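From: Modupe Okafor
To: Kaltari Street neighbors list
Date: Thu 27 August
Subject: Re: Block supper, tables and food

Adaeze Ojo wrote:
> Can someone tell me where we are with the street permit and the
> tables? I have 31 households signed up on the sheet but a lot of
> them left the food column blank. Also I would like to settle the
> plates question before I go shopping. Last year's paper ones
> folded as soon as anything with sauce went on them.

Permit first. The city office approved the closure from the Afolabi Bakery corner down to the mailbox, 3 pm to 9 pm. I have the paper copy and will tape it inside my front window. Cars need to be off that stretch by 2. If you are going to be away that day, please move yours before you leave or give a key to someone on the block.

Tables: the church is lending us the long ones again, same as last time. They want them back folded and wiped by noon the next day. I can fit four in the van per trip, so I need two people with strong backs at 1:30. The rental place, Romico, quoted $178 for chairs with delivery. I think that is fair and would like to say yes by Monday unless someone objects. Otherwise everyone carries chairs from home, and in March at the spring cleanup half of those went back to the wrong porch.

Food: please fill in the column even if you only write "salad." We had a great deal of potato salad last year and very little that a kid would eat. Mark anything with nuts. The Rarnari Road people are bringing the big grill and their own charcoal. I will do rice and a pot of stew, one mild and one not, and the one that is not will have a red spoon in it.

As for plates, I am for using real ones, or at least hard reusable ones, and having each household bring enough for itself plus two extra. Pastel ones like these would do fine, and nothing has to match.
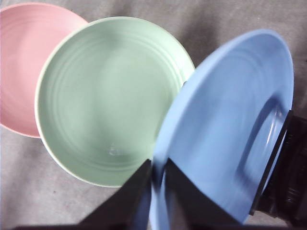
Adaeze has already answered me off the list and asked me to pass it on: she is fine with reusable plates as long as there is a washing plan, because last time she stood at her own sink until eleven. She would rather everybody scrape into one bin, stack their own in a bag, and take them home dirty. She will still buy a pack of 50 paper plates for dessert and for guests who come without any.

That works for me. So: bring your plates and forks, bring a bag to carry them home in, put your name on the bottom with masking tape if you care about getting them back. I have tape.

Money: we have $300 in the block fund. After the chairs that leaves enough for ice, lemonade and trash bags, with a little over. The permit was free this year. If you want to chip in there will be a jar on the drinks table.

Still open:
- someone to hold the extension cords, and a porch outlet on the even side
- a rain plan (I would say we move it one day and skip the chairs)
- music, and what time it stops

Please reply to the list on the rain plan, so we all see the same answer.

Modupe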